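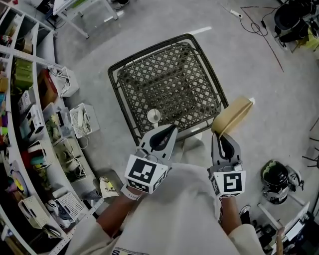 Chapter 7

Teaching by Hand: Grippers, Markers and Demonstrations

By the end of this chapter you should be able to:

explain why a gripper held by a person can be used to teach a robot arm;
say what a marker does and what happens to the data when it is hidden;
plan a short task with a clear start and a clear finish;
keep a session log that another group can read.

Before you start, you should have read Chapter 5 (coordinates and frames) and finished the jaw exercise in Chapter 6.

7.1 The Trostar project

In Chapter 6 you moved an arm by typing positions into a table. That works well when the object is always in the same place. It works badly when somebody has nudged it, and very badly when the object is soft, thin or bent. A flat piece of card is a good test. It has to be taken by its edge, and once it leaves the surface it tilts.

The student club at Hultlow College met this problem in its second year. Its entry for the Younis Cup, called Trostar, had to clear objects from a seat and put them away. Nabila El-Sayed and Doaa Morsy wrote the first version as a list of fixed positions. It passed in practice and failed at the event, where the seat had been placed a hand's width further back.

For the next attempt the club changed its method. Members picked up a gripper in each hand and did the job themselves, again and again, while the movements were recorded. The recordings were then used to train the arm. We call one such recording a demonstration. Between January and the end of the school year the club kept 1,402 demonstrations and threw away 332. Section 7.4 looks at the ones thrown away, as they are more useful to a beginner than the good ones.

7.2 What the hand-held gripper records

A hand-held gripper has jaws like those on the arm, and a person's hand where the arm would be. Three things matter to us: where the gripper is, which way it points, and how far the jaws are open.

The first two can be found from a marker, a square black and white pattern of known size. A camera that sees the pattern can work out its distance and its tilt. If markers are fixed to several faces of a cube, one of them will usually be in view when the wrist turns. Usually is the important word. When you reach across your own body, your sleeve or your other gripper can cover the cube, and the record has a gap in it.

Short gaps can be filled by calculation. Long gaps can't, and the demonstration must be done again.
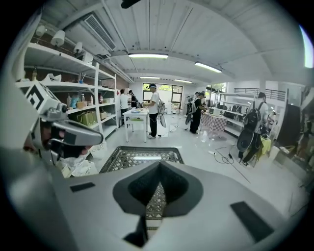 Space is the next thing to think about. Several people can work in one room, each at a different table, provided that they agree beforehand who is standing where. Samah Kabbaj drew up the Hultlow floor plan, and her rules were short. Mark your starting place on the floor with tape. Know where the power leads run before you begin, and don't step backwards while recording. Don't walk between another person and their table. Put bags and spare parts back on the shelves at the end.

7.3 Writing the task down

A task sheet should fit on half a page. The one below is from the club's log.

Task: lift card from chair seat
Date: 13 December 2022
Group: Shaimaa Erraji, Yasmine El Sherbiny
Start: card flat on seat, both grippers open
Finish: card on the floor to the right of the chair, both grippers open
Hands used: 2
Not allowed: sliding the card off the seat; touching the card with fingers

Notice that the sheet doesn't tell the person how to move. It fixes the start and the finish and leaves the middle alone. The arm needs to see some variety – a slightly different angle, a slightly different grip – or it will learn one path only and we are back to the typed table.

Notice also the last line. Erraji's first sheet left it out, and half the group slid the card because it was quicker. Those recordings were sound, but they showed a different task.

Activity 7A

Work in pairs. One person performs and the other keeps the log.

1. Choose a light object with a thin edge. Write a task sheet in the form shown above.
2. Carry out the task with bare hands, using only thumb and first finger. Your partner notes each moment when your wrist turns.
3. Repeat the task with the grippers from the Rullel kit. Move at half the speed that feels natural.
4. Swap places and repeat steps 2 and 3.
5. Compare the two logs. Mark any moment at which a marker might have been hidden from the camera.

Keep both logs. You will need them in Section 7.4, where they are checked against the recorded positions.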